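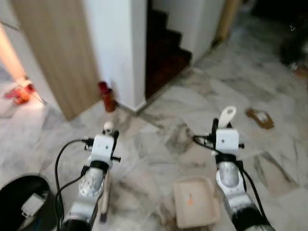 Support > Lilamwood Rec Basketball > Scoreboard & Stats > Ticket 712

Status: Open
Reported by: Kerubo Temba
Assigned to: Mohcine Bensaid
Opened: September 2018

KT: Final score in the Wovmont game went up on the league page as 159-2. Proud as I am of our defense, Wovmont had a bit more than that. They'd like it back.

MB: Which scorer's tablet was it, and did you close the game before or after the sync?

KT: Tablet 2. Closed it first, then synced, then synced again when the little wheel kept spinning.

MB: The second sync is posting team fouls in the away points column. Cleared the cache and re-sent the box score from the paper sheet.

KT: Score is right now. Our center is still credited with every rebound in the game, including theirs. He has asked that this be marked low priority.

MB: Marked normal. Rebuilding player totals from the Wivuvero export tonight. Please don't sync Tablet 2 before the Lau game.

KT: Unplugged it and put it in my desk drawer.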